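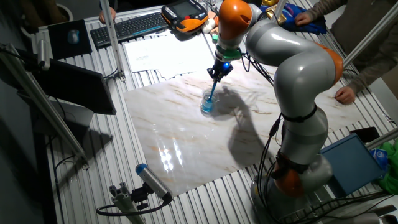

Bright blue in a clear glass

When I came to live in Drestmont I had 200 words of English on small cards, and only one of them was for this colour. Blue. I thought it was a very short word for such a big thing. The sky is blue, the ink is blue, the school jumper is blue, the mould on the cheese is blue, and a person who is sad is also blue. At home in Poland my mother would not put all these in one drawer.

In Polish we have niebieski, which comes from the sky, and this is the ordinary one you teach to children. Then there is błękitny, lighter and a little poetic, for eyes and for a summer morning. Granatowy is the dark one, for uniforms and good coats. And chabrowy, after the cornflower, which my aunt Halina Szewczyk used for one dress only. If somebody else's dress was called chabrowa she looked at it for a long time and then said, "well, niebieska".

I know English has its words too. Navy, sky, royal, and the one on paint tins that I still can not spell. But people don't use them so much when they speak. I asked in a shop for a granatowy cardigan, translating in my head, and I said "a pomegranate cardigan", because granat is also the fruit. It is also a grenade, so it could be worse. The lady brought me a red one. I bought it and I still have it.

Two winters ago I started to collect the words. I have a notebook with squared paper, and I write the word, the language, who gave it to me and what thing they pointed at when they said it. The last part is the one I enjoy. A dictionary will tell you that azzurro is blue. Serena Cattaneo, who sat next to me in the evening class, told me that azzurro is the football shirt and the sea when you are on holiday, and blu is the sea when you are in a boat and it is getting late. She was quite strict about it. Then I asked about celeste and she said that this is for babies and for bathrooms.

Anitha Pai gave me neela, and pointed at the cover of her telephone. I asked about lighter and darker ones, and she said you put another word with it, like "sky", and why do I need so many. A fair question - I had no good answer for her.

The longest page belongs to Tsung-han Chuang. He wrote the character qing for me, very slowly so that I could copy it. It can be green, as in grass, and it can be blue, as in sky, and sometimes it is close to black. I asked how a person can know which one. He said, "you look at the thing". I have thought of this many times since, mostly when I am matching thread.

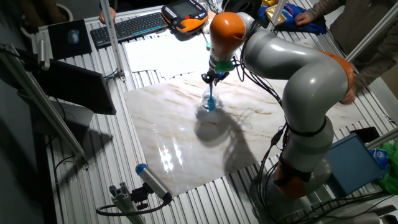 Skumden, July

I am writing this second part by the water, where I have rented a room for 13 nights. The ferry goes at 9 and comes back at supper, and between these two there is not much noise. I brought the notebook and only one pencil, which was a mistake.

The landlady here keeps blue bottles on the stairs window. I wanted to ask her for her word but she is from Evora and speaks fast, and what I heard was azul, which I had already. So I asked her which bottle is the most azul. She took this seriously! She lifted two of them to the light, put one back, and gave me the small one to hold. To me it was plainly granatowa.

My friend Grażyna Pawłowska came for the weekend and read the notebook from start to end in the garden. She says that I have been too soft on niebieski, and that nobody under forty says chabrowy any more except in a curtain shop. We argued until it was too cold to sit. She also corrected my spelling in two places, in Polish, and this hurt more.

When I get home I would like to make a clean copy. There are pages with coffee on them and one page where I wrote the word beautifully and forgot to put the language. It has five letters and a mark over the second one. If you have a word for me, please leave it in the comments, and write also what you were looking at.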